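**Toy sweaters: in the round or flat and seamed?**

Small Projects board > Toys and dolls

---

**pebble_stitch**

Started May 22, 2026

I'm knitting a striped sweater for a stuffed bear and I'm stuck on a decision I should have made before I cast on. The pattern is Jancombe, the little drop-shoulder pullover, and it is written for the round up to the armholes. I am using Atell worsted in two colors, two rounds of each.

The problem is the jog. Where the round starts, the stripes don't line up and there is a stair step running up the side of the body. On a person's sweater I put it under the arm and forget about it. On a bear the arms stick out and the side is right there.

Do most of you knit these flat and seam them, or is there a way to hide the jog that works at this size?

---

**MohitPathak**

Flat and seamed, every time. Mattress stitch up the side and the stripes match because you line them up as you go. You also get an opening while you work, so you can wrap the piece around the toy and see if it fits before you close it.

I've made a lot of these and the only ones I regret are the ones I did in the round on double points. At that many stitches you spend more time moving needles than knitting.

---

**two_left_sleeves**

I don't agree that flat is better. A seam in worsted on something that small is bulky. It takes a stitch from each edge, so you lose two stitches out of not very many, and you get a ridge on the inside that makes the side sit out from the body.

For the jog: change color and knit the first round normally. At the start of the second round of the new color, slip the first stitch purlwise, then knit the rest. That pulls the old stitch up level with the new ones. It works fine for stripes of two rounds or more. It doesn't work for single-round stripes.

---

**pebble_stitch**

Mine are two rounds so I could try that. Does the slipped stitch get tight? I carry the yarn up the inside and it already pulls a bit.

---

**two_left_sleeves**

It can. Leave the carried yarn a little loose when you change colors and give the slipped stitch a tug after a few rounds to even it out. With two-round stripes that column is all slipped stitches and plain ones alternating, so it will be slightly shorter than the rest. On a person it would show. On a toy it's maybe 4 inches of body and I have never had it matter.

---

**MohitPathak**

It matters in that the hem lifts on one side. I have seen it on finished ones at the church sale in Pornerport and you can spot it across a table. A seam you can press flat.

---

**two_left_sleeves**

Then those people pulled their floats too tight. That isn't the method's fault.

---

**garterbelt_gus**

There's a third option. Helical stripes. You divide the round between the two balls and each color chases the other, so there is no start of round for the stripe to break at. It only gives you single-round stripes, so the look is finer. No jog at all. The one rule is not to twist or pull the yarns at the changeover, just drop one and pick up the other from where it's hanging.

Needs a little reading the first time. After that it's easier than either of the things being argued about.

---

**pebble_stitch**

I like the wider stripe so I'll stay with two rounds, but I'm saving that for the next one.

Second question. The pattern gives a chest measurement and my bear isn't that measurement. How much ease do you leave on something that doesn't breathe or move?

---

**Mamta Pant**

Less than you think. I go with zero ease around the middle, or a touch under if the yarn has stretch. Stuffing compresses, so a snug sweater holds itself in place. With positive ease the whole thing rotates and the neck ends up over one shoulder.

The neck is where people go wrong. Stuffed animals have a head that is wider than the body, and it isn't coming off. Either leave the neck big and add a collar that folds over, or leave one shoulder open and put two buttons on it. I do the shoulder opening if the toy is going to a child old enough not to chew buttons. For babies and toddlers I use no buttons at all. I make a deep ribbed collar with a very stretchy bind off.

Measure these before you cast on:

- around the widest part of the head, over the ears if they don't fold down
- around the belly
- from neck to where you want the hem
- around the arm at the top, and around the paw, which is often bigger

Paw is the one everyone forgets. A tapered sleeve won't go over it.

---

**garterbelt_gus**

Seconding the paw. I ripped back two sleeves in January for that exact thing.

---

**MohitPathak**

And this is another place where flat wins. You sew the sleeve closed on the arm if you have to.

---

**two_left_sleeves**

Which means it never comes off to be washed.

---

**MohitPathak**

How often are you washing a bear's sweater?

---

**two_left_sleeves**

My niece's, about once a month. She feeds it yogurt.

---

**harborlight**

Can I ask about yardage? I have one partial ball of each color, 138 yards of the white and less than that of the blue. I would like to make the sweater and maybe a hat.

---

**Mamta Pant**

For a medium bear that's plenty of white. Weigh the blue on a kitchen scale, check the label for yards per ounce, and work it out. Knit the sleeves first if you are unsure. If the blue runs low you can make the body stripes farther apart, but you can't hide two sleeves that don't match.

---

**harborlight**

Good tip, I wouldn't have thought to do the sleeves first.

---

**wooltax**

Since yardage came up, I'll mention that I bought mine by the cone from Solanki. It was 765 yards for what two regular balls cost me at the chain store. It comes with spinning oil still on it, so it feels stiff and a bit greasy until you wash it. Knit your swatch, wash the swatch, then measure. Mine bloomed a lot and my gauge changed by a full stitch over the swatch.

Don't skip that part with cone yarn. I did on the first sweater and it fit a larger bear.

---

**pebble_stitch**

Does the dark color bleed on the light? I'm using navy with white and the bear is also light, so I'm a bit nervous.

---

**wooltax**

Soak a scrap of the navy in warm water in a white bowl for twenty minutes. If the water stays clear you are probably fine. If it turns blue, wash the navy skein by itself until it stops. Then do the wash on the finished sweater with a color catcher sheet.

---

**MohitPathak**

Put some vinegar in the soak. It sets the color.

---

**garterbelt_gus**

It doesn't set anything in cotton. With wool it can help when there's loose acid dye and you add heat, but a splash in a cool bowl won't do much. Rinsing out the extra dye is the part that counts.

---

**MohitPathak**

My mother always did it and nothing ever ran.

---

**garterbelt_gus**

Your mother may have had good yarn.

---

**Mamta Pant**

Either way, don't dress the bear in it wet.

I'd also say a softer blue is kinder than navy if the toy is white. Any fuzz that rubs off shows less. White fur with blue and white stripes is a combination I keep going back to.

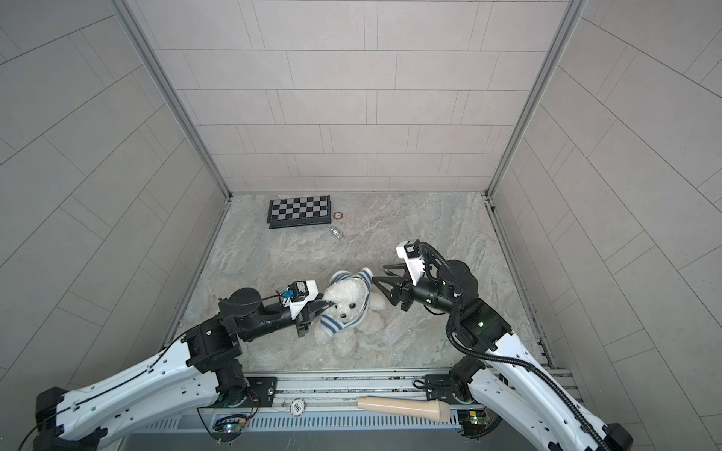

Do you block the pieces before or after you sew in the sleeves?

---

**two_left_sleeves**

Before. Pin the body and sleeves flat, steam or wet block them to size, let them dry all the way, and then sew. The edges stop curling and it's much easier to see the stitches you're picking up. If it's acrylic, keep the iron well off it or you will flatten the fabric for good.

---

**MohitPathak**

We agree on something.

---

**harborlight**

What are people using for the ribbing? Mine flares out at the hem.

---

**two_left_sleeves**

Go down two needle sizes for the rib, and cast on about ten percent fewer stitches than the body, then increase in the first plain round. One by one rib pulls in better than two by two on small pieces.

---

**wooltax**

If it's cotton it will flare no matter what. Run a strand of thin elastic through the back of the cast-on edge.

---

**pebble_stitch**

Update for anyone still reading. I ripped back to the rib and did the slipped stitch version. The jog is much better. There is a slight pull on that side, so Mohit isn't wrong, but I moved the start of the round to the center back and I can live with it there. The sleeves are flat and seamed, because I tried double points for six rounds and put them down.

Head went through the neck with a lot of pushing. I'm going to redo the bind off with a bigger needle.

---

**MohitPathak**

Try Jeny's stretchy bind off, or just go up three sizes and knit loosely.

---

**garterbelt_gus**

There's an older thread on stretchy bind offs, number 2721, with swatches of most of them. The sewn one is on the second page and it's the one I use for necks. Leave a tail three times as long as the edge.

---

**pebble_stitch**

Found it, thanks. Doing the sewn one tonight.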